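Kirilmont Manipulation Group
Minutes of the project meeting, 7 February 2026
Chair: Gebhard Lehner
Notes: Bit-na Maeng

1. Previous minutes
Accepted with one fix. The January minutes had the grasp penalty down as a fixed value, and it is a learned one. Bit-na will correct the copy in the shared folder.

2. Kitchen counter results
This took up most of the meeting, and happily so! Bit-na presented the first full comparison of the two training recipes. Both policies saw the same 800 teleoperated demonstrations. The baseline was trained on them as they are. The second one, which we keep calling the "pause" recipe, also gets a label at every moment where the operator stopped to reconsider before closing the fingers.

Each policy ran 50 trials on the counter, with objects moved between trials according to the printed layouts. The pause recipe finished more trials than the baseline on every task family, and the gap was widest on narrow upright items, where the baseline tends to come in too low and push. Gebhard was delighted with this, having argued in January that the labels would only help on soft objects. He asked that his wrong guess be minuted.
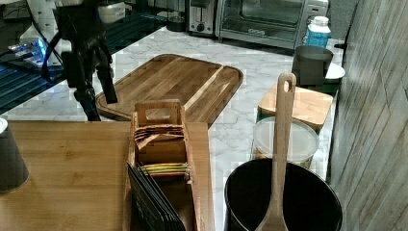
Bit-na played back several trials at half speed. The part everyone wanted to see again was the hover: the pause policy slows down over the object, shifts a little sideways, and then commits. We never asked for that shift. It seems to have picked it up from the operators, who do the same thing when their view is poor.

Two cautions were raised. All demonstrations came from two operators, so we may be learning their habits more than a general skill. Also, the clear and shiny objects are still weak under both recipes - the depth readings are noisy there and the labels do nothing for that.

3. Labeling effort
Marking pauses by hand is slow. Bit-na tried a simple rule based on fingertip speed and it agrees well with her own marks, except at the very start of an episode. Agreed to use the rule from now on and check the opening seconds by hand. With that in place, going up to 2,000 demonstrations looks possible, and there was real excitement about it.

4. Object sets
The Flostora set stays as the training set. The Skakwood set is held back for testing and must not be used for practice runs, including quick ones.

5. Actions
Bit-na: rerun the baseline with a second random seed before we show the comparison to anyone at Bouazza.
Bit-na: write up the speed rule, one page, with the failure cases.
Gebhard: find a third operator and book training time.
Gebhard: draft the results section, trial counts included.

6. Any other business
The layout sheets for the narrow items need reprinting, as layouts four and five are swapped. Gebhard has the originals.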